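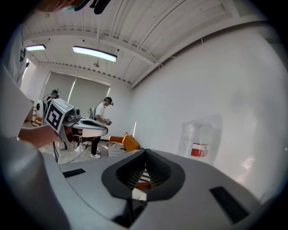 Sunday notes: the Arside ward vote

I went to the candidate forum in Sadbridge last week and have been meaning to write it up. The Arside seat on the town council is open for the first time in a while, and 4 people are running for it. All of them showed up. Attendance on the sign-in sheet was 109, counting me, which is good for a weeknight in a school cafeteria.

Most of the evening went to the bus question. The council wants to drop the Route 2 stop at the bottom of Bokanus Hill and move everyone to the new shelter by the library. Three of the candidates are against the change. The fourth said she would vote for it if the town put in a sidewalk first, and she got some grumbling from the back rows. I thought it was a fair answer. I walk that stretch in December and there is no shoulder at all once the snow is plowed to the side.

The parking permit fee came up next and I won't go through it all again. Everyone was against raising it. I would have liked to hear where the money comes from otherwise.

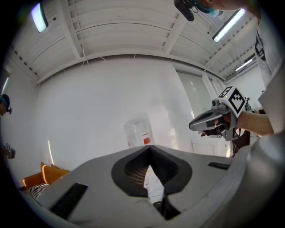

The last time this seat was contested it was decided by 543 votes to 541. I looked that up when I got home because one of the candidates mentioned it in her closing and I didn't believe her. She was right. There was a recount and the numbers held. I didn't vote in that one. I had moved over from the other side of the river that spring and hadn't changed my registration, so I don't get to complain about how it came out.

If you have moved since the last election, check that your address is current. The clerk's office in Sadbridge will do it at the counter and it took me less than ten minutes. Bring something with your new address on it. They would not take my phone bill on the phone screen and I had to go home and print it.

After the forum a few of us walked over to Thepsuriya for noodles and kept arguing about the bus stop until they started putting the chairs up. I went in leaning one way and came out leaning toward the sidewalk candidate, mostly on the strength of that one answer. I still want to read what she has said about the storm drains on our end of Arside. Her mailer doesn't mention them. I sent her campaign a question through the website and will post the reply if I get one.

Polls are open until eight in the evening. The Arside polling place is the fire station again, and you go in by the side door.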